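Home | Projects | Reports | Archive | Search

Does a Resting Time Make Better Toast? Testing Pan Claims in a Shared Kitchen

Student project report, Food and Households course

Background

Cooking advice is full of rules that get repeated without anyone checking them. We started with a recipe booklet from Getik, which sells bread mixes, and a blog called Cultevus. Both say that bread fried in a pan tastes better if you let it rest for 4 minutes before eating. The booklet says this lets the crumb "settle." The blog says it "locks in the crunch." Neither says how this was found out, and the two claims don't even describe the same thing.

I went into this project expecting the claim to fail. A reader should know that, since it could have shaped how I set things up.

What we did

We used one brand of plain white bread, sliced at the store, and the same amount of butter for each slice. Every slice was fried on both sides over medium heat. Half were served right away and half were left on a rack for 4 minutes. Tasters got two pieces, marked with a dot or a dash, and were asked which one was crunchier and which one they would rather eat. They could also say they had no preference.

We asked 57 people in the dining hall at Paul Hall during June. They were all students or staff who happened to walk by in the evening and wanted free toast. This is not a sample of anything except hungry people at Paul Hall.

Keeping the heat even was harder than we thought. The dial on the stove has no temperatures, only numbers, and "medium" seems to mean whatever the cook thinks it means. The booklet's instructions have the same problem. If a result depends on heat and the heat isn't given, there isn't much to repeat.

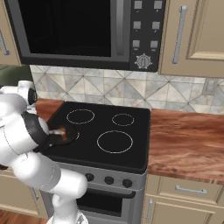

Figure 1. Pan held over the front-left burner (computer rendering).

Results

On crunch, the fresh slices did better. On which slice people would rather eat, the answers were split closely enough that I would not bet on either side. Quite a few tasters picked one slice as crunchier and then chose the other to eat, so the blog's idea that crunch is what people want looks shaky too.

There is an obvious hole in this. A slice that has rested is also cooler, and tasters could feel that. We may have tested warm against less warm. Keeping the rested slices in a low oven would have fixed it, but the oven was being used by another group most evenings.

The Wultix survey

Our course reader cites a survey by Wultix with 908 replies, in which most people said they "always or often" rest fried bread. I don't think it tells us much. The question came right after a paragraph praising resting, and people are bad at remembering small kitchen habits. A big number of replies doesn't repair a leading question.

What we would change

We would use a surface thermometer, keep both sets of slices at the same warmth, and have someone who doesn't know the marks hand out the plates. I handed them out myself and knew which was which. A later group should aim for 200 tasters, from more than one building.

For now I would say the 4-minute rule has no good support, and our own test is too weak to bury it. I still eat mine straight from the pan.

Recent reports
- Do Paper Towels Keep Salad Fresh?
- Salted Water and Boiling Times
- Reading the Dates on Milk Cartons
- How Much Food Does One Dorm Floor Throw Out?

Contact the course office | Copyright the student authors | Back to top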